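Subject: Re: [manip-learning] How many demos before it stops guessing? (plates into rack)
Date: 22 August 2022

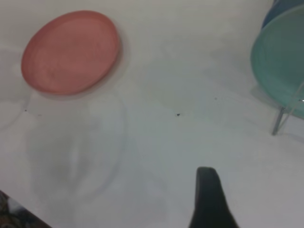
1. What we are collecting

Hi all,

I was so glad to see this question come up, as it's exactly what I have been up to my elbows in all month! Quoting the original so the newer people on the list have it:

> We are a small lab trying to teach one arm to put dishes in a drying
> rack. We recorded a pile of demonstrations by hand and trained on all
> of them. It does fine when the plate is where it usually is, and then
> we slide the plate over and it reaches for the old spot.
>
> Questions for anyone who has done this:
> - how many demonstrations did you need per task?
> - do you move the rack or leave it fixed?
> - wrist view only, or wrist plus a fixed view?
> - do you keep the clumsy ones?
>
> Pointers to write-ups welcome. We have read the usual papers and
> they mostly skip the part where somebody has to sit there and do it.

Yes, they do skip it, and it's my favorite part. So, long mail coming, get a coffee.

Our task is close to yours. Plates, a wire rack, a white tabletop, one arm, a person driving it. We call the set Huto (it started as a folder name and stuck). The picture up top is the wrist view with a pink plate flat on the table and the rack over on the right, a green plate standing in it. That is the kind of view the policy gets before it has to commit to anything, and I think it says a lot about why your model goes back to the old spot. Look how much of it is plain white table! If the plate is always in the same corner of that view, the network has very little reason to look for the plate at all. It can learn one reach and score beautifully on everything you held out.

2. How many

We have 954 episodes in Huto as of this morning. Please don't take that as the number you need. The first version of the policy that I would have shown to another person was trained on 151, and it was better than the one before it, which had a lot more data in it. The difference was all in how we placed things.

The early data was recorded the way I suspect yours was. Put the plate down, drive the arm, rack it, put the plate back down. Your hand goes to the same place every time. Mine did, even when I was trying hard to be random! I plotted the starting positions afterward and they made a sad little clump.

So for the 151 we changed the routine:

- Before each session a script prints a list of start positions, one per episode. The operator reads the line, places the plate, starts recording.
- Positions include ones near the edges of the table, and ones where the plate is only partly in the wrist view at the start.
- Plate color comes from the list too. We had let people pick, and people have favorites.
- The arm's own starting pose gets a small shift. This one helped more than I expected. With a fixed start pose the whole first second of every episode looks alike, and the policy gets badly lost if it's ever nudged off that path.

We record in blocks of 40 and then stop, stand up and watch a handful back at double speed. Past that point my own driving gets lazy, with wide sloppy approaches, and I can see it in the playback.

3. Moving the rack

Move it! But not right away.

We kept the rack fixed until the policy could find the plate anywhere we put it, then started shifting the rack between blocks. Shifting it between every single episode made collection painfully slow, and the operators began to rush the placing half. Between blocks was a fair trade for us. If you have more patience than we do, go finer.

Also change what is already standing in the rack. An empty rack and one with plates in it are different problems for the last few inches. A policy that has only seen an empty one will happily try to put a plate into a slot that's taken. We write the rack's starting contents into the same list as the plate positions, so it gets varied without anyone having to think about it.

4. Wrist only, or both

We train with both and I would keep both. The wrist view is wonderful for the approach and the grasp. Once a plate is in the gripper it can hide a good part of what you want to see, and then the fixed view earns its place.

Two notes on the wrist view that cost us some time:

Shadows. Look at the table in the picture again and you'll see big soft gray shapes across the white, and the arm throws a shadow like that wherever it goes. On a bright tabletop it's one of the strongest things in the view. Our early policy did noticeably worse in the evening with a different set of lights on, and we spent two days blaming the gripper. Now we record blocks under every light setting the room has. If you can only afford one change this week, I would make it this one.

Specks. There are little dark dots on our table. I used to clean it before each session and then quit doing it. I want a policy that has seen a few specks and learned to ignore them. I have no proper comparison to back this up, so treat it as a habit and test it yourself if you care.

5. The clumsy ones

This is where I changed my mind completely. I used to throw out anything with a bump or a second try. Then we sorted them into groups, and the groups turned out to deserve different treatment:

a) Missed the rim, backed off, tried again, got it. Keep. These are gold. They are the only place your policy ever sees how to recover.

b) Operator stopped to think, arm hovering. Trim the pause. If you leave it in, the policy learns to hover too, and it will hover forever, very calmly.

c) Plate dropped or knocked off the rack. Keep the recording, label it as a failure, leave it out of plain imitation training. We use these for a success classifier.

d) Teleop glitch, lag, arm jumps. Delete.

We mark the group right after the episode with one key press. Doing it later from video is miserable work and people disagree about everything. With the key press the operator still remembers whether they paused on purpose.

When group (a) got thin we began making some on purpose. The operator steers a little wrong, then fixes it, and we cut the wrong part so that only the fix gets trained on. It feels silly for the first few and then becomes rather fun.

6. Tools

Not an advertisement, we just get asked. We drive the arm with the Ramora leader setup, with the springs softened because the stock ones tired out my wrist. Logging is Cikell, mostly for its time stamps. Whatever you use, check the time alignment between the views and the joint readings BEFORE you collect anything big. We had 2 full sessions where the wrist view trailed the joints, and no training trick rescued them. The quick check is to tap the table with the gripper and see whether the contact shows up at the same step in every stream. We now begin each block with a tap.

The folks at Alcaraz shared their episode format with us and we adopted it nearly whole, adding fields for light setting, rack contents and the clumsy group. I'm happy to send our field list to anyone who writes to me off list. It's a short text file with plenty of comments in it.

7. What I would do in your place

Don't throw away the pile you have! Plot the starting positions first. If you see a clump like mine, keep the pile, collect a few well spread blocks, and train once on the new ones alone and once on everything. Then test both with the plate in places you have written down ahead of time. We test from a printed sheet that stays the same from one model to the next, and the operator running the test doesn't get to pick where the plate goes. Before we had the sheet, every new model seemed better than the last, for reasons I'm sure you can guess.

And weight the new blocks up if the old pile is large. Mixing them evenly by episode buried the good stuff for us.

Things I still don't know and would love to hear about:

- Has anyone had luck with glossy plates? Ours are mostly matte and I'm nervous about reflections.
- See-through plates on a white table. The green one has a lot of table color showing through it, and I can't tell yet whether the fixed view is pulling its weight there.
- Does anyone let a new operator's first block into the training set? We have been leaving it out, and I wonder if we're wasting good variety.

Please do post your start position plot when you make it. I would really enjoy seeing somebody else's clump.

Cheers from the Huto bench

--
To leave the list, send a blank message with the word unsubscribe in the subject line.
Replies go to the whole list by default.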